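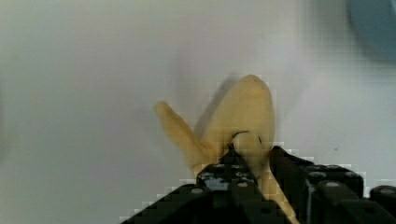 Prapai Mahawong 今天早上回我说,接缝往掌根退一点点可以,再退就别叫门将手套了,叫园艺手套。她的意思是上次那双样品拇指根部太空,侧扑的时候球打在虎口上,整块掌面会跟着往外滑,手在里面没动,胶皮先走了。我读完马上把纸样翻出来对,她说得对!虎口那一刀我当初是照着旧的 Botton 描的,Botton 的手套本来就偏宽,描的时候又顺手加了缝份,等于放了两回。

12月30日 星期四,工作间

先把今天做的事记下来,趁手上还有胶味。

一、虎口改版

旧纸样不扔,角上写了“旧”字,夹在文件夹后面。新纸样把虎口弧线收进来 3 毫米,拇指外侧不动。只收内侧的好处是拇指的卷包还能照原来的方法缝,不用重新摸线的松紧。裁了一只左手试,先用库存里那块发黄的边角料,反正只看形状。套上去握拳、张开、再握拳,虎口那里终于服帖了,没有那个小鼓包了。太高兴了,自己在屋里对着墙接了半天球。

有一点要提醒自己:收完以后食指根部的负形缝会稍微往中间歪。左手看不太出来,右手还没裁,裁的时候先把食指那片在纸上转一下,别等缝完了再拆。拆乳胶掌面的线是世界上最烦人的活,针眼一多,掌面就沿着针眼撕。十月那双就是这么废的,撕得整整齐齐像邮票。

二、掌面胶皮

Flikent 寄来的新样片到了,比他们上一批软,手指按下去回弹慢。干着摸,粘性没有上一批那么吓人,我一开始还有点失望。然后按老规矩在清水里揉开,挤掉水,不拧,摊在毛巾上压一压,再摸——完全换了一块料!球贴上去能倒提着晃两下。上一批揉完水以后反而滑,要等它半干才好用,雨天的比赛里守门员哪有功夫等半干。

同样的办法做了个土测试:把样片贴在斜板上,旧球搁上去,慢慢抬板子,看什么时候开始溜。抬板子的手不稳,所以角度我不写,写了也是骗自己。只记先后:清水揉过的新料最晚溜,旧料半干第二,新料全干第三,旧料湿的最先溜。换了一个皮面磨得比较光的球再来一遍,先后没变。Edeltraud Nägeli 下午过来看了一眼,建议在板子侧面钉一根带刻度的木条,再用一根绳子从上面匀速拉,省得靠手。好主意,材料都有,过完年做。

她还问了一个我没想过的问题:球是干的还是湿的?我一直只弄湿手套,球都是擦干了放上去的。真下雨的时候当然两样都湿。马上拿喷壶把球也喷了,重来。结果新料还是最晚溜,但是和旧料半干的差距小了很多,小到我不敢保证换个人来抬板子还是这个顺序。所以“完全换了一块料”这句话先留着,旁边打个问号。

磨损还没测。软料一般都不耐磨,这个心里要有数。打算还是老办法,用粗布包住木块,在样片上来回拖 100 下,拖完看掉不掉渣、底下的织物露不露出来。拖的时候尽量压同样的重量,上回是把装满水的壶放在木块上,这回也用那个壶,水加到同一条线。

三、胶水

Larkix 的胶这次换了盖子,带小刷子,比以前用木片刮好太多。涂得薄而且匀,边上不会堆出一条硬棱。以前手指背面那条硬棱被抱怨过好几次,守门员抱球的时候顶着指节。

晾的时间要改。说明上写的时间是给厚涂的人用的,我涂得薄,按它的时间等,胶已经过了头,贴上去看着牢,一弯就从中间开。今天改成用指背去碰,不拉丝、但还有一点点吸手的时候就贴,贴完从中间往外赶,最后压书。压书那本就用旧裁判规则汇编,厚,平,大小正好(而且翻烂了也不心疼)。

试了指背这个办法的有一片掌面、一片手腕搭扣下面的垫。掌面那片放了一个下午,掰了掰没开。搭扣垫那片边上有个小角翘起来,我看是刷的时候漏了,补一点胶重新压着,明天看。

四、手腕

手腕这块最拿不定主意。Prapai 喜欢长的绑带,绕过去再回来扣住,她说缠得紧心里踏实。Hofstetter 那边球场的几个小门将正好相反,喜欢直接一套就走,他们嫌绑带在中场休息时又解又缠,手都凉了。两头我都能理解。我自己守门的年代(业余,很业余)手套是松紧口的,开大脚的时候会转,转到手心朝外,丢过一个很丢人的球。

想了一个折中的:里面一圈有弹性的内腕,外面绑带做短,只绕半圈,扣在手背侧面。这样穿的时候先把手整个塞进去,最后拉一下就行。画了草图,贴在纸样袋的背面。问题是手背侧面正好是倒地时蹭地的地方,搭扣会不会刮开?没把握。刮开了最容易在争高球落地之后,那时候裁判也不会等你。先做一只右手的,请 Prapai 在草地上多摔几次。她听到“多摔几次”居然很乐意。

内腕的弹性布手边有两种,一种细密,一种像护膝上拆下来的那种粗的。粗的拉得开,但是会夹皮。用细密的,宽度裁得比上次宽一点,开口处剪一个小三角再包边,手大的人也进得去。

五、指脊

有人问要不要在手指背面加硬条。我的看法没变:能拆的才加。固定缝死的硬条,握拳的时候跟着顶,抛球出手也怪怪的,小孩子的手更不合适。可是有些家长一定要,那就做成袋子,从指根那边留一个口,条子随时抽走。口子的朝向要注意,朝手腕,别朝指尖,朝指尖的话托一次球就能把条子顶出来一截。

今天拿一根旧的条子在样布上插了拔、拔了插,口子很快就松了。加一道横线封住半边就好很多。车这道线的时候压脚会碰到条袋的厚边,走线歪,要换窄压脚。窄压脚在铁盒里,和缝纫机油放在一起,每次都找半天,写在这里下次看。

六、上场

下午光线还可以,我和 Edeltraud 去 Hofstetter 那边的侧场踢了一会儿。场地硬,草根都是脆的,没敢让她真扑。她戴着旧纸样的手套,我站在罚球弧附近踢地滚球和半高球,先不踢死角,只要求她每次接稳、抱进怀里。踢了 18 个,脱手的 2 个,两个都是从虎口那边漏的,和 Prapai 说的位置一样!我在旁边激动得喊了一声,她以为我在笑她。

本来还想用新纸样那只左手对比,可是只有一只,料又是发黄的边角料,比了也没意义。忍住了。要比就等一双都缝好、同一批料、同一个人、同样的球,先旧后新,隔一阵再先新后旧,省得后面那双沾了手感已经热起来的便宜。

另外发现接半高球的时候,她习惯小指先碰到球。看了她旧手套的磨损,果然小指外侧最毛。我平时都只在掌心和食指中指上挑料,小指那片常常用裁剩下的窄边拼。以后不能这样,小指那片也要从整料上下,纹路和掌心一个方向。

回来路上聊到洗手套。她用洗衣液,我听了心疼。洗衣液会把胶皮洗得又硬又滑,清水或者很淡的专用洗液就够了,挂阴凉地方,掌心和掌心千万别对着贴,粘住了一撕一层皮。也别塞在球包里过夜。打算写张小卡片跟着手套一起给出去,字少一点,太长了没人看。卡片上还想加一句赛前先用清水润一润掌面,好多小门将一直干着用,还以为手套坏了。

七、没做完的

右手新纸样,先转食指那片再裁。
搭扣垫翘起的角,明天掀书看。
斜板加刻度木条和拉绳(Edeltraud 的主意)。测的时候干球、湿球都要。
新料磨损,水壶压木块。
问 Flikent:这种软料有没有稍薄一档的?现在这个厚度给成人正好,给小孩觉得手指弯不过来。另外问同一批还能留多少,别又像十月那样,样片是一种,寄来的整料摸着是另一种。
短绑带右手一只,给 Prapai。
旧球的皮面编个号,今天两个球用着用着就分不清哪个是磨光的了,最后靠气嘴旁边的一道划痕认出来。

补记:晚上又把那只左手套上了,躺在地上单手接了一会儿抛起来的球,几乎没有从虎口滑的。边角料都能这样,换了新料会是什么感觉,真想现在就裁。灯不够亮,怕裁歪,明天再说。剪刀该磨了,剪到厚的地方会咬布。

Prapai 刚才又来一条消息,问中指能不能加长一点点,她每次换季指甲都顶着。我回她把手按在纸上描一圈拍给我,两只手都描,手指自然分开,笔要竖着。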